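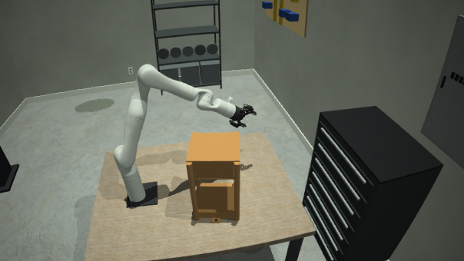 Stop Making Me Download the App

by Crescencio Hinojosa
Thursday, April 24, 2025

26 comments

Went to park my car last week in Wolton. Lot behind the post office, same lot I've used since I could drive. The meter's gone. Just a metal stump and a sticker telling me to get the app. So I stood there in the rain getting the app. Two bars of signal. It wanted my email, then my plate, then a password with a symbol in it, then it sent a code to the email, and the email took its time. By then the thing I'd come to do, buy stamps, was closed for lunch.

And this was for 2 dollars.

I am not against phones. I have one, I like it, I look at it too much. What I'm against is the idea that every single errand gets to have a piece of it. The parking. The laundromat. My dentist, who now "checks me in" by app while a perfectly nice woman named on her badge as the receptionist watches me do it from four feet away. The diner on Keskin Street took away the menus. You scan a square on the table. The square is under a layer of syrup half the time so you ask the waitress what they have and she tells you, out loud, and it takes her a minute she doesn't have.

People say it's faster. For who? I'd like somebody to show me the person it's faster for. A coin in a slot was three seconds. I've timed the parking thing since, on a good day with the password already saved, and it's most of a minute, plus it asks if I want to rate my experience. Of parking.

Then there's my mother. She's 81 and sharp, does her own taxes, and she has a flip phone because she wants a flip phone. She can't park in that lot anymore. Can't legally, I mean. There's a phone number on the sticker in tiny print, and I called it for her, and it's a recording that tells you to get the app. So she parks on Givel Avenue and walks the long block back with her bad hip. No one at city hall decided that an old woman should walk the extra block. They just never pictured her. That's worse in some ways.

I went to the council meeting about it. Said my piece. One of the members was polite and told me adoption has been "very strong." Well sure it has. You took out the meters. If you board up the front door everybody's going to adopt the window.

He also gave me the money argument and I'll be fair to it. Meters break. Somebody has to drive around and empty them, and kids jam gum in them, and the parts cost a lot. He said the town was spending 1638 dollars in a bad month on repairs alone. OK. That's real money for a town our size. But nobody's asking for a meter at every space. One machine at the end of the lot that takes coins and cards. One. They have that over in Sakari, I used it in August, it printed me a little slip and I put it on the dash and went and had my lunch. Didn't make an account with anyone.

The account is the part that gets me going. Why does the laundromat need my birthday? I asked the owner and he didnt know either, said it came with the system. It came with the system. I now get mail from a dryer. Some weeks there's a coupon, and I'll admit I used one, and it was for fabric softener, and it was expired by the time the machine read it.

My neighbor thinks I'm being a crank and told me so over the fence. Her argument is that people griped about ATMs too and gas pumps you work yourself. Fair. I was around for some of that griping. But the bank kept its tellers. For years and years you could go in and talk to a person if you wanted, and you still can at mine, mornings. The old way hung around next to the new one until most folks had moved over on there own. That seems like decent manners to me. It's the yanking out I object to, overnight, with a sticker for an explanation.

So what I want is small. If a business or a town takes cash or a card from people, there should be a way to pay it without owning a smartphone. Write it into the code — one paragraph, an afternoon's work for the city attorney. Paper menus on request, a stack of ten behind the counter. A phone line with a human on it during business hours, at least for anything that can give you a ticket.

There's a petition at the front desk of the library. We need 500 signatures to get on the next agenda. It's on paper and there's a pen on a string. My mother signed first, and then she had me move the car.

Share this
114 shares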